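Publish the Garment, Not the Label

The size printed on a pair of denim shorts is a code with no public key. A waist marked 32 can measure 32 inches, or 34, or close to 35 in a relaxed cut, and the buyer has no way of learning which until the package is open. I have worked in product data for clothing retailers long enough to have heard every defense of this arrangement. My position is that every garment sold online should carry its flat measurements, taken by a stated method, with a stated tolerance. The label can stay if people like it.

The cost of the current system falls mostly on returns. Last spring I went through the return records of Lindholm, a mid-size online seller of casual clothing, for one category: denim bottoms above the knee. There were 2,601 returns in the period. Of those, 1,849 gave fit as the reason. Another 445 gave a reason that I would class as fit under a different name, such as "looks different on" or "not what I expected." The remainder were defects, late deliveries and changed minds. Each return was shipped twice, inspected, refolded and either restocked or marked down.

The usual answer is a size chart. Most size charts describe the body the brand had in mind when it drafted the pattern. They say nothing about the item. Two styles with the same chart can differ by two inches at the thigh, and the chart will be correct for both of them, in the sense that it makes no claim that could be checked.

Measurement of the item is a solved problem. Lay it flat, smooth it without stretching, align the front and back waistband, and record the distances. For shorts, six values cover nearly all fit complaints: waist, front rise, back rise, hip, thigh and inseam. Leg opening is a useful seventh. Any belt should come out of the loops before the waist is taken, as it changes how the band lies.
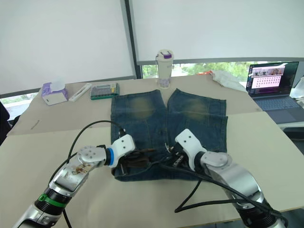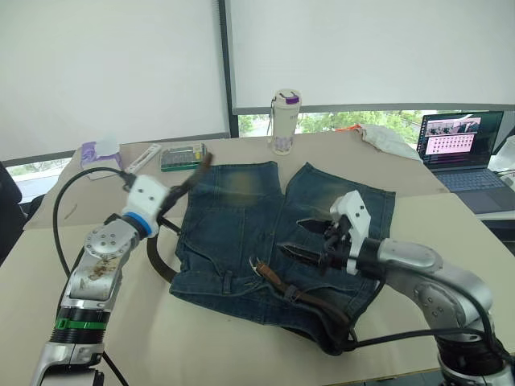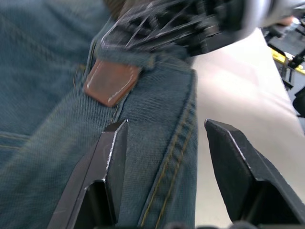
Denim shorts, flat and close up.

The tolerance problem

The serious objection is variation. Denim moves. It shrinks in the finishing wash, it relaxes when worn, and faded areas have often been worked harder than the fabric next to them. Two units cut from the same stack can come out of finishing a half inch apart at the waist. Brands argue that publishing a number would therefore mislead people.

I find this argument weak. The factory already works to a tolerance, and that tolerance is written into the purchase order. If a waist is specified at 33.5 inches, plus or minus a half inch, the brand knows it and the inspector knows it. The customer is the only party to the transaction who has not been told. Printing the range would mislead less than printing a single whole number which matches no dimension of the product.

A second version of the objection concerns lots. Wallside, a denim label that I otherwise respect, changed fabric suppliers in the middle of a season and kept the same style number. The later lot ran tight in the thigh. Flat measurements attached to the style would have been wrong for half the stock. That is a good reason to attach them to the lot, which warehouse systems have been able to track for years.

What it costs

The labor is small. The Triludberg warehouse, where I spent most of one April, measured 326 styles with two people and a marked table. They took three units per size and entered the median. The slow part was agreeing on where the hip measurement should sit, since the older spec sheets put it at three different distances below the waistband. Once that was fixed in writing, the work went at the speed of typing.

Stretch needs separate treatment. A rigid cotton denim and a blend with two percent elastane can share all six values and fit differently. I would add one more field, the waist under a fixed light pull, and I would state the pull. Some sellers already publish an "extended" waist, but with no force given the value depends on how hard the person at the table felt like pulling.

Who should go first

Voluntary standards in this trade tend to be adopted by sellers who already do well on fit and ignored by the rest. I would prefer that the marketplaces make the fields mandatory. They did it with fiber content and country of origin, and sellers who had called it impossible complied within a season.

Cenditmont, the resale platform, is a partial example. Its secondhand listings require waist and inseam in inches, measured flat by the person selling. Those sellers work at a kitchen table with a cloth tape, and the numbers are uneven. I still trust them more than a printed size when I buy there, and I buy there more often than I buy new.

It is an odd result that a used pair of shorts is better documented than a new one. The data exists at the factory, in a spreadsheet, in a column that gets dropped before the product page is built. My request is that the column be kept.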